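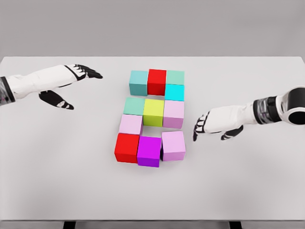

Teaching two hands to spell a 2

So the block numbers are finally going somewhere! If you've been reading since July you'll know I've been collecting demos in simulation for a policy that builds digits out of colored cubes, and that I spent an embarrassing chunk of the summer on the digit 1 (a straight line, please don't laugh).

The 2 takes eleven cubes and it's a whole different animal. You've got the three long rows, and then those single cubes joining them, one on the right and one on the left, and if either goes down crooked the next row has nothing good to sit against. I lost a lot of takes to the front row. Squeeze one cube in too hard and its neighbor slides, and then you're chasing it across the table with a thumb that is much fatter than you remember.

I have 34 keepers now. Mingxuan Gu went through them with me last night and we argued over what counts as a keeper – I wanted to throw out anything with a visible seam between cubes, and Mingxuan said leave them in, the model should see some wonky ones. I gave in, mostly because I didn't want to record them again.

Colors are random, by the way. I started out with all red and the first model I trained got very attached to red.

One thing I changed this week: every demo ends with both hands open and off the blocks. Before, I'd just stop recording whenever I felt done, and the policy learned to hover and fidget forever. Much better with a proper ending.

Next up is the 3, which I'm hoping can borrow a lot from this one. I'll put the episodes in the Trurier folder once I've fixed the file names.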